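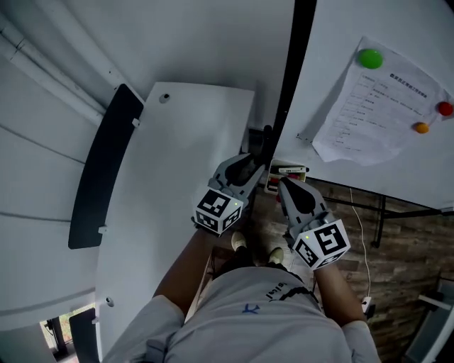

Kleinkram fällt ständig in die Lücke hinter dem Schreibtisch

Gefragt am 14. Oktober 2014

Hallo zusammen, seit dem Umzug unseres Büros nach Birnberg im Juni sitze ich an einem großen weißen Tisch mit runden Löchern, daneben eine Trennwand, an der mit Magneten ein Blatt mit einer Tabelle hängt. Zwischen Tisch und Trennwand ist ein Spalt. Der Spalt frisst. Bisher: Heftklammern samt Packung, Pflaster, ein Teebeutel, meine Geduld. Abrücken geht nicht, der Tisch ist 115 Kilo schwer (gefühlt) und verschraubt (wirklich). Wie kriegt man so was zu, ohne dass der Hausmeister weint?

Antwort 1 (5 Personen fanden das hilfreich)
Bürstendichtung aus dem Baumarkt, selbstklebend. Spalt an mehreren Stellen messen, die breiteste zählt. Kante vorher mit Spiritus abwischen, sonst hängt das Ding nach 4 Wochen auf halb acht. Kabel gehen trotzdem noch durch. Ich habe für meine 70 Cent pro Meter bezahlt, gab es bei Kodberg als Restposten. Den Teebeutel würde ich vorher noch bergen.

Antwort 2
Einfach weniger auf den Tisch legen??

Antwort 3 (4 Personen fanden das hilfreich)
Rohrisolierung aus Schaumstoff reindrücken, fertig. Schön ist es nicht, hält aber und lässt sich beim Auszug spurlos rausziehen. Bei den Kabellöchern helfen Deckel mit Auslass, auf den Durchmesser achten – bei mir passte erst der zweite Satz. Der erste liegt vermutlich im Spalt.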